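소극장 낭독극 처음 올려보는데 객석 배치랑 예매 어떻게들 하시나요?

분류: 공연·무대 > 아마추어 극단
작성: 초여름대본

안녕하세요, 눈팅만 하다가 처음으로 글을 남겨봅니다. 저희는 직장인들끼리 모여서 대본을 읽는 작은 모임인데요, 몇 년을 연습실에서 우리끼리만 읽다가 드디어 6월에 사람들 앞에서 낭독극을 한번 해보기로 했습니다! 작품은 단원 한 분이 쓰신 창작극 '데수사우(Desusau)'이고, 등대섬에 남은 자매 이야기예요. 쉬는 시간 없이 65분 정도 나옵니다.

장소는 트릴타시코(Triltasico)라는 소극장을 빌렸어요. 객석이 고정식이 아니라 접이의자를 깔게 되어 있고 최대 50석이라고 들었습니다. 대관료는 리허설까지 합쳐서 340,000원이고, 조명 오퍼레이터를 부탁드리면 360,000원이 됩니다. 차이가 크지 않아서 조명은 부탁드릴까 하는데, 막상 객석을 어떻게 놓아야 할지가 너무 고민이에요.
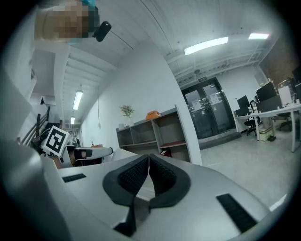
한쪽 면에만 의자를 놓으면 무난하긴 한데 뒷줄에서는 앉아서 읽는 배우 얼굴이 잘 안 보일 것 같고, 삼면으로 둘러싸자니 보면대에 가려서 옆자리 분들이 답답하실 것 같거든요. 그리고 예매는 스테테오(Steteo)에 올리는 게 나을지, 그냥 신청서로 받아도 될지도 궁금합니다. 무료 공연이라 안 오시는 분이 많다는 얘기도 들어서 걱정이네요. 경험 있으신 분들 말씀 부탁드려요.

답변 3개

답변 1 (질문자 채택)
작성: 막간커피

첫 공연 축하드려요! 저도 첫 낭독극 때 의자 때문에 며칠을 끙끙댔던 기억이 나서 반가운 마음에 길게 적어봅니다.

저라면 삼면보다는 완만한 반원으로 놓겠습니다. 앞줄과 뒷줄 의자를 반 칸씩 엇갈리게 두시면 앞사람 머리 사이로 배우가 보여서 훨씬 편해요. 배우 쪽에 낮은 덧마루를 깔 수 있는지 극장에 꼭 여쭤보시고요(창고에 있는데 말 안 하면 안 꺼내주는 곳이 꽤 있습니다). 보면대는 가슴 아래까지 내리고 판을 거의 눕히세요. 배우들이 처음엔 글씨가 멀다고 투덜거리는데, 대본을 큰 글씨로 다시 뽑아드리면 금방 적응하십니다.

50석을 꽉 채우는 건 말리고 싶어요. 통로도 있어야 하고, 늦게 오신 분이 문 옆에 조용히 앉으실 자리도 몇 개 비워두시면 좋습니다. 소극장마다 비상구 앞에 의자를 못 놓는 구역이 정해져 있으니 배치도를 그려서 미리 보여드리세요.

예매는 저희는 신청서로 받았습니다. 전날 저녁에 확인 문자를 드리면서 "못 오시게 되면 답장만 주세요" 하고 한 줄 넣었더니 빈자리가 많이 줄었어요. 무료라도 대기자는 꼭 받으시고요. 아, 그리고 65분이면 중간에 물 마실 타이밍을 대본에 표시해두세요. 저희 배우 한 분이 마지막 장에서 목이 잠겨서 다들 가슴을 졸였답니다.

답변 2
작성: vlad극단막내

조명 오퍼 무조건 부탁하세요. 저희 극단 블라드(Vlad)는 아끼겠다고 단원이 직접 했다가 암전을 한 번 통째로 놓쳤어요ㅠㅠ 객석은 그냥 정면이 편했습니다.

답변 3
작성: 느린걸음

배치는 윗분이 잘 써주셔서 저는 예매만 보탤게요. 모르는 관객도 모시고 싶으시면 예매 사이트, 지인 위주면 신청서로 충분하지 싶습니다. 둘 다 여실 거면 좌석 수를 미리 나눠두세요. 저희는 안 나누고 열었다가 겹쳐서 입구에서 보조의자를 찾아다녔거든요. 창작극이면 작가님 이름도 안내문에 크게 넣어주세요, 은근히 서운해하십니다^^

질문자 댓글
세 분 다 정말 감사합니다. 덧마루는 생각도 못 했는데 극장에 전화드려 보니 있다고 하시네요! 반원으로 그려서 이번 연습 때 단원들이랑 앉아보려고요. 조명도 부탁드리기로 했습니다.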